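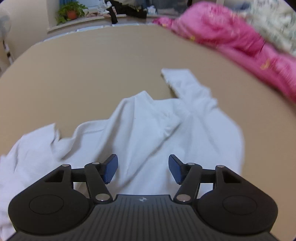

Household Textiles, Unit 4: Washing, Drying and Storing Cotton

Handout for the evening class, Flinudville. Revised 2020-05-20

Read this before the session and bring it with you. The section on shrinkage replaces the one in the old packet.

1. Why cotton shrinks

Cotton fibers are stretched during spinning, weaving and finishing. The yarn is held under tension the whole time, and some of that tension stays in the cloth when it leaves the mill. Water and movement let the fibers relax, and the cloth gets shorter. Most of this happens in the first few washes. Heat in the dryer adds to it, and so does tumbling.

Woven cotton usually shrinks more along the warp (the long direction) than across the weft. Knits are less predictable. A T-shirt may get shorter and wider in the same wash.

Worked calculation. A strip measures 1000 mm before washing and 55 mm less after. Shrinkage is the loss divided by the starting length, times 100.

55 / 1000 x 100 = 5.5 percent

Always divide by the starting length. Dividing by the finished length is the most common mistake on the worksheet.

2. Sorting

Sort by color first, then by weight. Heavy items such as towels and denim rub against lighter cloth in the drum and wear it down. Close zippers and hooks. Turn printed shirts inside out. New dark items go in alone for the first 2 washes.

Check care labels before setting the temperature. The number in the washtub symbol is the highest temperature allowed – you can always go lower. If a garment mixes fibers, follow the more delicate one.

3. Detergent

Measure it. Too much detergent leaves residue that makes towels stiff and holds on to odors. Hard water needs a larger dose than soft water. Fabric softener coats the fibers and makes towels less absorbent, so leave it out of towel loads.

4. Drying

Shake each piece before hanging. Hang shirts from the hem and pants from the waistband. Dry knits flat if they are heavy. In a dryer, take cotton out while it is very slightly damp if you plan to iron it.

5. Storage

Cotton must be fully dry before it is put away. Damp cloth in a closed drawer will mildew, and mildew stains are hard to remove. Wash out starch before long storage, as it attracts silverfish. Refold stored linens now and then so the creases fall in different places.

For next time

Cut a square of unwashed woven cotton and mark the warp direction with a laundry pen. Measure both directions and write the figures down before you wash it. Wash and dry it the way you normally would at home, then measure again. Work out the shrinkage for warp and weft separately.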